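Skunitz Paper Hanging Kit: Long-Term Review
Reviewed by Imani Van Dusen
Category: Wall finishing, hand tools

The Skunitz kit is sold as a complete set of hand tools for hanging wallpaper. The box holds a plastic smoother, a felt-edged smoother, a seam roller, a snap-blade knife with spare blades, a broad trimming guide, a paste brush and a plumb line. There is no bucket, no table and no paste. I bought mine at the regular price in February and have used it on a hallway, two bedrooms and a rental kitchen in Viltetcombe, for a total of nearly 600 square feet of finished wall.

The papers were a mix. The hallway and one bedroom were done in a non-woven with the paste applied to the wall. The other bedroom was a traditional pulp paper, pasted and booked. The kitchen was a washable vinyl. Walls were painted drywall except in the hallway, where old plaster had been skimmed and primed before I started.

Smoothers

The plastic smoother is the tool that gets the most use, and it is good. The edge came free of molding flash. It flexes enough to follow a slightly bowed wall and stays stiff enough to push air out to the side in one pass. On vinyl it leaves no marks. On the pulp paper it burnished the surface when I leaned on it, so I changed to the felt edge for that room.

The felt edge is glued on and the glue is the weak point. It began to lift at one end during the second room. I pulled it back, cleaned the plastic with alcohol and reattached it with contact cement, and it has held. The felt also picks up paste quickly. Rinse it between strips or it will drag.

Seam roller

A hard plastic wheel on a single-sided steel yoke. The wheel runs true and does not squeak. The single-sided yoke lets it reach into an inside corner, which my older Magbanua roller will not do. It is too hard for embossed papers and will flatten the texture along the seam in a visible line. The instruction leaflet does mention this, in small type on the back.

Knife and trimming guide

The knife is ordinary. Blade lock is positive, the slider has no play, and the body is thin enough to lie nearly flat along a baseboard. The supplied blades are poor. On wet non-woven I was snapping a segment after every second cut, and the tip began tearing fibers before that. A pack of better blades fixed it. Any standard width fits.

The trimming guide is 7 inches short of the one I normally use, and I missed the length at the ceiling line, where each extra repositioning is a chance to step the cut. The edge is straight. I checked it against a machinist's rule and found no daylight under it. The handle is riveted and has not loosened.

Plumb line

A steel bob on a braided cord, light for its job. In a hallway with a draft it took too long to settle. I stopped using it after the first drop and set up a laser. Someone without a laser can use it with the doors closed.

Pattern matching

The kit contains nothing specific to matching, but the guide and smoother determine how well a match survives the trimming. Large, low-contrast prints are the forgiving case. A pale gray ground with darker gray leaf and grass-stalk silhouettes has wide areas of plain color between motifs, and a small error at the seam is hard to find from normal standing distance. Small geometric repeats are the opposite. My kitchen vinyl was a tight lattice, and every drop needed the smoother worked from the seam outward with the heel of the hand holding the previous edge.

One habit is worth keeping regardless of tools: cut the first three drops, lay them side by side dry, and confirm the repeat before any paste is mixed. Roll labels are sometimes wrong about offset.

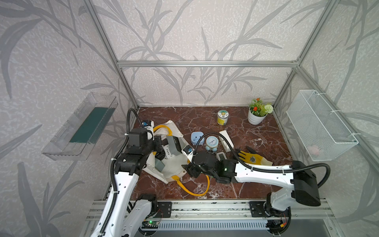

Paste brush

The brush is synthetic, wide, and sheds for the first few minutes. Wash it and comb it out before use. After that it carries a fair load of paste and lays it down evenly. For wall-applied paste I still prefer a roller for the field and kept the brush for edges and corners. The ferrule is plated steel and showed rust at the seam after being left damp overnight. Drying it properly would have prevented that.

Durability

Skunitz prints a claim of 1000 drops on the box for the plastic smoother. I am nowhere near that and cannot comment. The edge has one nick, from contact with the knife, which I dressed out with fine sandpaper.

Comparison

Shiuli Abeysekara lent me her Gudidex set for the second bedroom. Its smoother is stiffer, its roller is rubber faced and better on texture, and its brush did not shed. The knife is worse and the guide flexes. It costs more and comes in a fitted tray, whereas the Skunitz kit comes in a zip pouch that traps moisture. Store the Skunitz tools outside the pouch until dry.

Verdict

Recommended for smooth and lightly textured papers. The smoother, roller and knife body are worth the price of the kit. Budget for blades, re-glue the felt at the first sign of lifting, and borrow or buy a longer trimming guide for rooms with high ceilings.

Good: plastic smoother, roller reach, straight guide edge
Poor: supplied blades, felt adhesive, light plumb bob
Not included: bucket, paste, pasting table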